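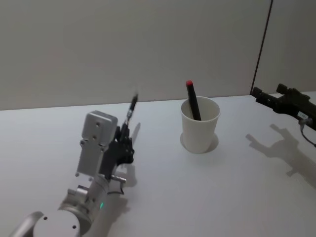

Fig. 1. The white table against the gray wall.

Reading time: 2 min

Unit 2: Setting and clearing a plain work surface

These notes go with the practical on table service for small items. Read them before you come in. You will need the Gosard checklist and a pencil.

The table is kept white and the wall behind it plain. On a white top, crumbs, rings and drips show up early, and a pale cup is harder to see than students expect. Look for its shadow first, then its rim.

Before anything is set down:

- Wipe from the back edge toward you, in straight overlapping passes.
- Dry with a second cloth. Do not use the first one again.
- Check the seam where the table meets the wall. Dirt collects there and a flat cloth will miss it.
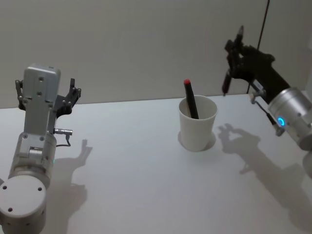 Mundarska Hospitality Skills Department

Fig. 2. A single white cup, standing near the center of the table.

A tapered cup is wider at the rim than at the base, so it tips more easily than a straight-sided one. Hold it low on the side, with fingers clear of the rim. Set the base down flat and let go before moving your hand away. Squeezing a paper cup near the top bends the rim, and a bent cup goes in the discard bin.

Place the first cup near the middle of the table. Work outward from it if more are called for. Leave 60 mm between rims - more if the cups are to be filled in place.

To clear, take the nearest cup first. Do not reach over one cup to get to another. Stack only empty cups, and only after looking inside each one.

Spare cups are in the Jaltari cabinet, shelf 2. Write what you take on form 1538 and leave the form in the tray.

For next time: read the Bolger handout on trays and bring the completed checklist. The practical starts at 9:00 a.m.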